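## 4 示教数据的采集

### 4.1 任务与布置

Lidon 数据集面向桌面收纳任务。操作者通过遥操作控制单臂,将仿真果蔬逐件移至容器内,由此得到的轨迹用于训练 Ploltach 策略网络。本节所述数据全部在 Borkeven 采集点录制,共 303 条轨迹。每条轨迹对应一句自然语言指令,指令中写明目标物体与目标容器,不写明抓取部位与接近方向。

物体的初始位姿由操作者在每条轨迹开始前手工摆放。我们没有使用定位模板,仅要求目标物体处于机械臂可达范围内,并且至少在头部相机中可以看到一部分。容器的位置在同一批次内保持不变,批次之间允许平移与旋转。台面铺有印刷网格的桌布,网格只供操作者目测间距,不参与标定,训练时也不作为额外输入。

### 4.2 记录通道

采集软件采用 Hutsuliak,记录频率为 50 Hz。每一时间步保存关节角、末端位姿、夹爪开度、遥操作指令以及两路彩色图像。图像与本体状态使用各自的时间戳,离线阶段按最近邻原则对齐。对齐后若出现连续丢帧,则整条轨迹作废,不做插值补全。

腕部相机与末端刚性连接,主要提供接触前后的局部信息。夹持建立之后,物体在该视角中的位置基本固定,背景则随末端移动而变化,策略网络可以据此估计末端与容器边沿的相对关系。图 3 给出腕部视角的一帧:灰色指体夹在梨形物体下部,左指位于篮沿与物体之间。在这类几何关系下,物体下半部分被手指遮挡,单凭腕部图像难以确定其底端与篮沿的高度差。

**图 3** 腕部视角下的夹持状态。 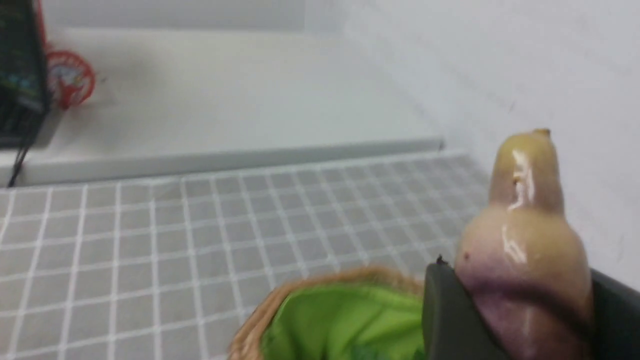 一份审稿意见认为,既然腕部图像在夹持后存在稳定的遮挡,就应当报告去掉该通道后的训练结果,否则无法判断策略究竟依赖哪一路图像;意见还询问,操作者在遥操作时看到的画面与网络输入是否一致,如不一致,示教动作中可能含有网络无法复现的信息。

针对第一点,4.5 节补充了单通道训练的设置。针对第二点,需要说明操作者在采集时直接目视台面,并不依赖记录下来的图像。因此,示教动作与网络观测之间确实存在信息差。操作者能够利用双目深度判断高度,也能通过转动头部绕开遮挡,这两类信息均未进入数据。我们没有尝试完全消除这一差异,只在操作规程中作出如下限制:

- 头部相机的位姿在批次内锁定,操作者不得在轨迹进行中调整;
- 目标物体在两路图像中同时不可见的时段超过规定长度时,轨迹作废;
- 放置之前,末端须在容器上方短暂停留,使头部视角能够记录到物体与容器的相对位置。

第三条规定增加了轨迹长度,也在数据中引入了一段近似静止的动作。若直接用于模仿学习,网络容易在该处停滞。训练前我们对静止段作下采样,保留首尾两帧,中间按固定间隔抽取。

### 4.3 物体集合与场景组成

物体集合的选取以外形差异为准。长条形、近球形与带叶物体对夹爪姿态的要求各不相同:近球形物体对偏航角不敏感,长条形物体要求指面法向与主轴大致垂直,叶片则会干扰指尖的接近路径,并使分割结果的边界变得不规则。每一场景同时摆放若干非目标物体,使策略必须根据指令区分目标,而不能简单地抓取距离最近的一件。

容器分为两种。一种为带衬布的编织篮,开口较大,边沿较高;另一种为浅盘,边沿低,放置时允许的横向误差较小。两种容器可以在同一场景中并存,指令只涉及其中之一。头部视角的记录见图 4。

**图 4** 头部视角下的多物体、双容器场景。

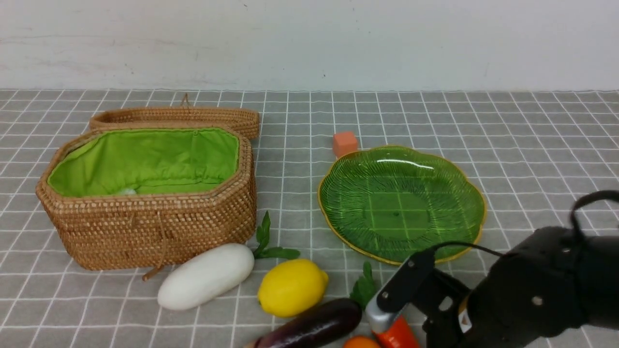 指令标注由录制人员在轨迹结束后完成,采用固定句式,随后由另一名标注人员改写为两种不同的表述。改写时不得增加原句中没有的空间关系。标注中较难处理的是物体名称的粒度:同一件物体可以按品类、颜色或形状指称,而场景组成会改变某种指称是否唯一。以图 4 为例,按“黄色的”指称柠檬不会产生歧义,按“橙色的”则不然,方块与前缘的圆形果实均可对应该词,这类指令须补充形状或品类。容器方面,绿色同时出现在篮内衬布与玻璃盘上,故容器一律以“篮”“盘”指称,不使用颜色。透明绿盘还带来另一问题,盘面下的网格清晰可见,分割模型有时将盘心并入桌布区域,我们对盘的掩码改用沿花形金边拟合的外轮廓填充得到。

### 4.4 轨迹的筛选

单条轨迹的时限为 60 s,超时者由 Hutsuliak 自动终止并标记。其余轨迹由人工回放,依次检查抓取是否稳定、释放时物体是否处于目标容器内,以及过程中是否碰动容器。轻微碰触而容器未发生可见位移的轨迹予以保留,并附加碰触标记。抓取失败后重新尝试并完成任务的轨迹也予以保留,但失败段与恢复段分别标注起止时刻,训练时可以单独加权。

经筛选,142 条轨迹进入主训练集。这些轨迹均为单次抓取即完成,且不带碰触标记。含恢复段或碰触标记的轨迹归入辅助集,仅在 4.5 节的对照实验中使用。作废轨迹不参与任何训练,其原始记录与作废原因一并存档。

训练集与验证集的划分以批次为单位。若按轨迹随机划分,同一批次内容器位置相同,验证误差会偏低。按批次划分后,验证场景中的容器位姿在训练中没有出现过,所得误差更接近实际部署的情形,代价是各类物体在两个子集中的比例不完全一致。对此我们未作重采样,各类物体的误差在附录中分别列出。

### 4.5 观测通道的对照设置

对照实验包含三种输入:双路图像、仅头部图像、仅腕部图像。三者使用相同的轨迹、相同的动作表示与相同的训练步数,本体状态始终保留。缺失的图像通道以可学习的常量向量代替,网络其余部分不作改动。评估时按接近、夹持、转移、释放四个阶段分别统计动作误差,阶段边界由夹爪开度与末端高度共同确定。带恢复段的轨迹在首次失败处截断,截断后的部分另行统计。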